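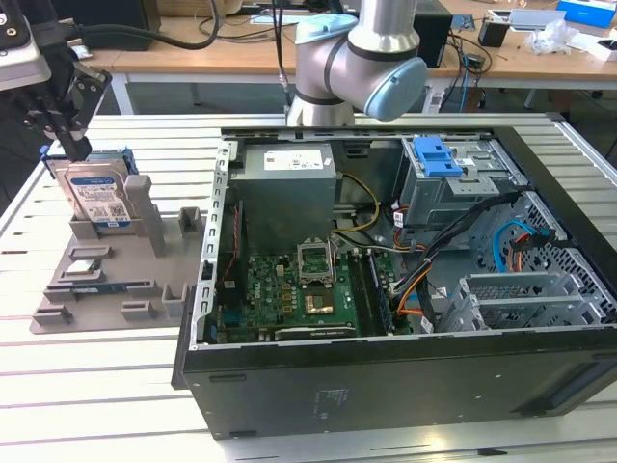 Progress report to the Aguiar Fund: Vosedbridge oral history archive, second period

Hello again from the back half of the town library! Your grant has kept us going since the spring, and I'm happy to say most of what we promised is done (the index isn't, and I'll get to that).

Recordings first. We've now interviewed 78 people who worked at the Warkell cannery or grew up on the streets behind it. Our oldest speaker remembered the shift whistle so well she did it for us, twice, and we had to turn the levels down. Every interview has a signed release, and all but 3 have been transcribed. Those three are mostly in Portuguese, and I'm still looking for someone who knows the local way of speaking. 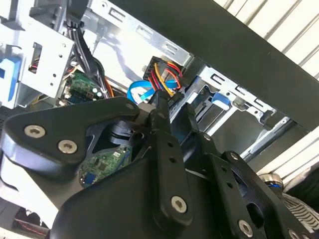 Photo: Vosedbridge Oral History Archive

The old reel tapes went out to Cekmont for transfer in two batches. The first came back sounding lovely. The second had a few reels with print-through, so you hear a faint echo ahead of each sentence, but the words are clear and I've decided to leave them alone.

Now the index. I said it would be finished by December and it won't be. I started out with subject headings that were far too fussy (did we really need separate entries for lunch pails and lunch breaks?) and ended up redoing the first part from scratch. The new list is shorter and people can find things with it. I'd like to move the deadline to March, with no extra money needed.

On spending, we're under on travel and over on transcription. I'd like to shift around $2,000 from one line to the other, if that's all right with you. The revised budget sheet is attached.

Next up is the listening evening at the old union hall. We'll play short clips and serve coffee, and I'd love it if someone from the Fund could come!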